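**Sealant at the base of sanitary fixtures: cleaning and inspection procedure**
Posted in: Building Services / Bathrooms and Washrooms

**pellbridge_facilities**
Sun 31 October

Members are invited to comment on the following draft, which is intended for the cleaning handbook at Pellbridge. The building has 34 bathrooms, all with glossy white tile and dark grout. The joint between the fixture and the floor is at present covered by one sentence in the handbook ("wipe base"), and the results vary considerably from floor to floor.

Proposed wording:

1. Sweep or vacuum the floor before any liquid is applied.
2. Clean the open tile with a flat mop and neutral cleaner.
3. Clean the joint at the base of each fixture by hand, with a small cloth folded over the fingertips. The mop is not to be used for this step.
4. Work along the joint in one direction and turn the cloth often.
5. Dry the joint with a clean cloth or tissue.
6. Report any gap, lifting or dark spot in the sealant. 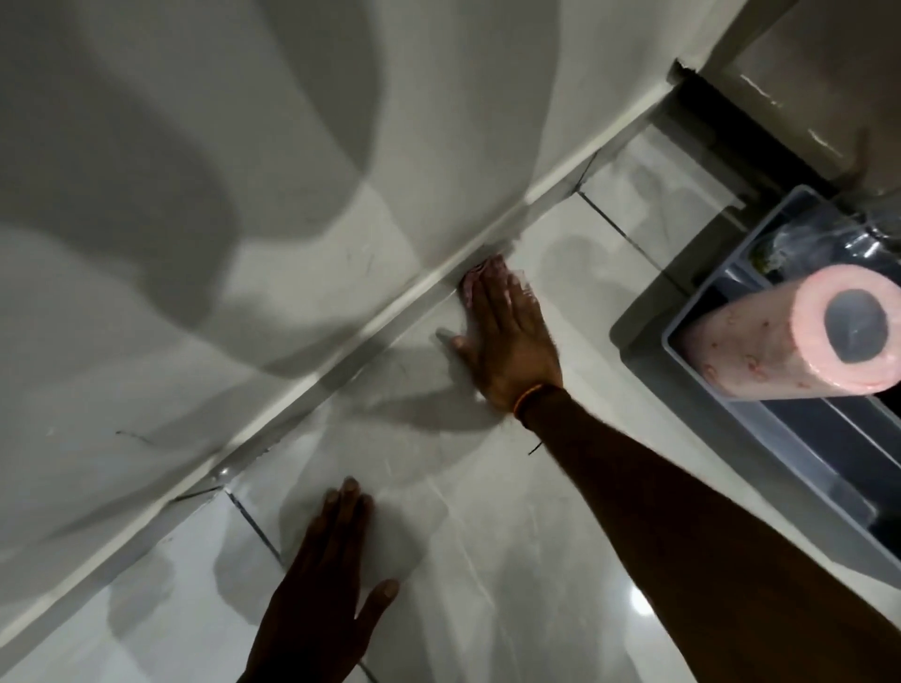
Step 3 is the one most likely to be skipped. A mop head passes over the raised edge of the sealant and leaves a line of dirt against it, and on white tile that line is visible from the doorway. The budget for the change is limited to cloths and kneeling pads. Comments on steps 3 and 6 would be especially welcome.

**Stoken_Maintenance**

Steps 1 to 5 are acceptable to us. We cannot agree with step 6 as written. Small dark specks in white silicone are very common and do not by themselves mean that the joint has failed. When we introduced a similar rule at Stoken, we received 13 reports in the first week, and only two led to any work. I would suggest "Report any gap wider than a coin edge, or any length of sealant that moves when pressed."

**tilework_k**

I must disagree with the previous poster. A gap narrower than a coin edge will still admit water, and water under tile is expensive to trace. In February our own office paid 1250 dollars to have one floor lifted and relaid. The specks had been noted on a cleaning sheet and no one had followed them up. Reporting costs very little by comparison.

**Stoken_Maintenance**

That is an argument for following up reports — it does not show that every speck should be reported. Our staff stopped filling in the form once they saw that nothing came of it.

**Penik Property Office**

May I ask whether the draft applies to toilets as well as bathtubs? Several plumbers we employ leave the back of the toilet base unsealed on purpose, so that a leak will show on the floor. A cleaner following step 6 would report that as a gap every time.

**pellbridge_facilities**

It applies to both. The point about the back of the base is a fair one and will be added as a note. On step 6, I am inclined to keep the report but to separate it into two boxes on the form, "mark" and "gap," with only the second sent to maintenance.

**tilework_k**

Two boxes would be satisfactory, provided that someone reads the "mark" box at least once a quarter. Please also state that blades and scouring pads are not to be used on the ceramic or the silicone.

**Snorradóttir_Cleaning**

Our crews use an old soft toothbrush on the grout lines and a cloth on the silicone. The brush is too rough for the silicone if used every day. I would also shorten step 5 to "Dry the joint." Staff will use whatever is clean and at hand.

**pellbridge_facilities**

Both points are accepted. The brush will be listed for grout only. A revised draft will be posted in this thread once the form has been changed.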